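How a robot picks things out of a bin

Reading time: 6 minutes

Print this page | E-mail this page

In December the Selasis workshop in Ploston opened its doors to school groups for one afternoon. A class of 21 pupils went to see a robot arm do a job called bin picking. This page explains what bin picking is, which parts of the robot do the work, and why the job is harder than it sounds.

What is bin picking?

Bin picking means taking objects out of a container when the objects have not been put in any order. They may be lying on their sides, leaning on each other or partly covered.

You do this every time you reach into a pencil case. Your eyes find the pencil. Your brain works out which end is nearest. Your hand moves to the right place, closes, and lifts. If you get hold of a rubber by mistake, you can feel the difference at once.

A robot has to do each of those steps separately, and someone has to build or program every one of them.

The parts of the robot

A robot arm is made of stiff sections called links. The links are connected by joints, and each joint has a motor inside it. When the motor turns, the next link moves. Your own arm works in a similar way: the bones are the links, and the shoulder, elbow and wrist are the joints.

At the end of the arm is the gripper. This is the part that touches things. Many grippers have two fingers that open and close. Some have three or more, and some have no fingers at all and use suction, like the end of a vacuum cleaner.

Electricity and messages have to reach the gripper. The messages tell it when to open and when to close, and how hard to press. They travel along cables. On some robots the cables run inside the arm. On others they are fixed to the outside, where engineers can get at them easily. The cables must be long enough for the arm to bend fully. If they are too long, they can catch on something.

The robot also needs a way of knowing where the objects are. Usually this is a camera. The picture from the camera goes to a computer, which decides where each object begins and ends.

What the class saw

The visit began at two o'clock with a safety talk from Joana Valente, an engineer at Selasis. A line on the floor shows how far the arm can reach. Visitors stay behind it. There is a red stop button on the wall and another on the desk, and pressing either one stops the motors.

The robot's task was to take objects out of a metal bin, one at a time, and place them on a tray. The program that chooses where to grip is called Plirodach. It was written by a small team led by Édgar Bermúdez, who answered questions while the robot was working.
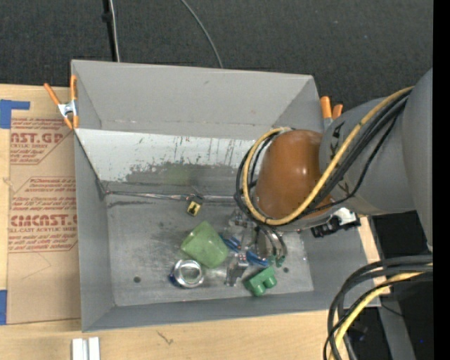 Photograph: Selasis workshop, Ploston

The arm comes in from one side and the gripper points down towards the floor of the bin. The objects are quite different from each other. A green plastic cup is see-through, a toy building block is solid with studs on it, and a bright blue object has parts like straps. The clamps with orange grips are fixed to the back corners of the bin.

Engineers choose mixed objects on purpose. A program that has only practised on one shape may fail when it is given another.

Three difficult kinds of object

1. See-through objects. A camera works by collecting light that bounces off things. Some light goes straight through clear plastic, so the camera partly records whatever is behind it. The computer may place the edge of a cup in the wrong spot, or miss the cup completely.

2. Shiny objects. Polished metal reflects light like a mirror. As the arm moves, the bright patches on the metal move too. The computer can mistake a bright patch for an edge.

3. Soft or bendy objects. A block keeps its shape when it is lifted. A strap does not. It hangs down, swings, and may hook itself around something else. Plirodach has to plan for a shape that will change as soon as the gripper closes.

The walls of the bin cause trouble as well. If an object lies close to a wall, there may be no space for a finger to fit between the two. The robot then has to come in from another angle. The whole arm must also be kept clear of the rim on the way in and on the way out.

Practice and mistakes

Before the open day, Plirodach had made 2,000 practice picks. After each one the computer stored what the camera had recorded, where the gripper had closed, and whether the object had been lifted. The program uses these results to make better choices later. This is called machine learning.

A failed pick is stored in the same way as a good one. If the gripper closes on nothing, or an object slips out halfway up, that is still useful information. Bermúdez told the class that the early results were mostly failures — the gripper often closed just above the object.

During the demonstration the robot made 21 attempts, and 16 of them ended with an object on the tray. When it missed, the arm lifted to its starting position, the camera took a new picture, and the program chose again. It did not always go back to the same object. Sometimes another one had a higher score.

The score is a number the program gives to every possible grip. A high score means that the grip is likely to work. The program works out many scores each time and picks the highest.

Questions from the class

Is the robot strong?
It can lift a few bags of sugar. The gripper is set to press lightly, so that it does not crush plastic objects.

Does it get tired?
The motors do not get tired, but they do get warm. Parts such as finger pads wear down and have to be replaced.

Can it see colours?
The camera records colour. Plirodach pays more attention to shape and distance, as two objects of the same colour can need very different grips.

Why is it slower than a person?
It moves slowly during tests so that people can watch what it is doing and stop it if they need to. Some of the time is also used for calculating.

Where is bin picking used?
In warehouses, where orders contain many different items. In factories, where small parts arrive loose in boxes. It can also be used for sorting materials to be recycled.

Try it yourself

You will need a deep box, a pair of kitchen tongs, a blindfold, a partner and several small objects that will not break.

Put the objects in the box. Wear the blindfold and hold the tongs. Your partner is the camera and computer, and may only use these words: left, right, forward, back, up, down, open, close. Try to lift out one object at a time. Write down each attempt, including the ones that fail.

Then swap places. Compare which objects took the most attempts, and move one of them against the side of the box to find out what difference it makes.

Words to know

Gripper — the part at the end of a robot arm that holds things.
Joint — the place where two links meet and can move.
Link — a stiff section of a robot arm.
Machine learning — when a computer program uses stored results to improve its choices.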